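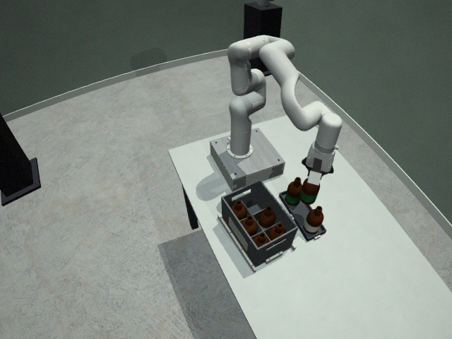
Equipment Planning for Automated Handling
Handout 2: From the task to the budget line

A request for capital equipment should begin with the task and not with the catalogue. Students on this module are asked to write one plain sentence stating what is to be moved, from where, and to where, before any supplier is approached. In the simulated cell used for this unit, a white jointed arm on a pedestal has its fingers at the neck of a brown bottle on a small dark tray, and a divided crate with one compartment free stands on the same table. The sentence for such a cell might read: "Bottles are to be transferred singly between a tray and a six-compartment crate." Every item that later appears in the budget must be traceable to that sentence or to a condition attached to it.

2.1 What the purchase consists of

The arm is the item that attracts attention, and inexperienced planners often treat its price as the price of the project. The department's planning form, known as the Drangate form, separates the purchase into the headings below. All must be completed, even where the entry is nil.

Arm and controller
Gripper, including spare fingers
Pedestal, table and fixings
Trays, crates and locating plates
Guarding and safety assessment
Installation and commissioning
Training of operators
Maintenance and spares
Contingency

Locating plates deserve particular care. A crate that is set down by hand will not always be set down in the same place. The planner must either pay for something that holds it in position or pay for a means of finding it. Both are legitimate choices, but the cost must appear somewhere on the form.

2.2 Reach, payload and the gripper

Reach is measured from the base of the arm to the furthest point at which work is done, with the gripper fitted and at the angle the task requires. A figure taken from a data sheet seldom meets this definition. For coursework, assume a working reach of 600 mm unless the case papers state otherwise, and show on a plan drawing that the far corners of both the tray and the crate fall within it.

Payload must include the gripper itself. Where bottles are handled, the calculation is to be made for a full bottle, whatever is used in trials.

The gripper is to be chosen for the container and for the space around it. A gripper that can hold a bottle on an open tray may not be able to lower the same bottle between dividers, and the clearance at the top of each compartment should be drawn to scale. Where two bottle types share a line, the form must state whether one set of fingers will serve for both.

2.3 Simulation before commitment

A simulated cell allows the layout to be altered at little cost. The position of the pedestal, the height of the table and the angle of the tray can all be changed and compared before an order is placed. Simulation is less reliable on matters such as friction, wear and variation between containers. The budget should therefore allow for a physical trial, preferably at the supplier's premises and with the purchaser's own containers.

2.4 Case: the Avstead packing room

The Avstead site wishes to automate one bench. Two suppliers, Ivell and Darko, have submitted quotations. The Ivell quotation is the higher of the two and includes installation and training. The Darko quotation covers the arm, controller and gripper only, with a delivery period of some 9 weeks. Neither mentions locating plates.

The quotations cannot be compared as they stand. Enter each on a separate Drangate form, mark every missing heading, and draft the questions that must be put to each supplier. Do not estimate a missing figure without recording the basis of the estimate.

The site requires the bench to be in service by the end of November. Work backwards from that point, allowing time for the trial, the safety assessment and the training of operators — the last is frequently left out — and state the latest date on which an order could be placed.

2.5 Submission

Submit both forms, the plan drawing and a covering recommendation of no more than 2 pages. The recommendation should name the preferred supplier, or explain why no preference can yet be given. Marks are awarded for the clarity of the reasoning and for completeness, and a low total cost carries no credit in itself.

Handout revised Aug 14, 2020. Earlier versions should be discarded.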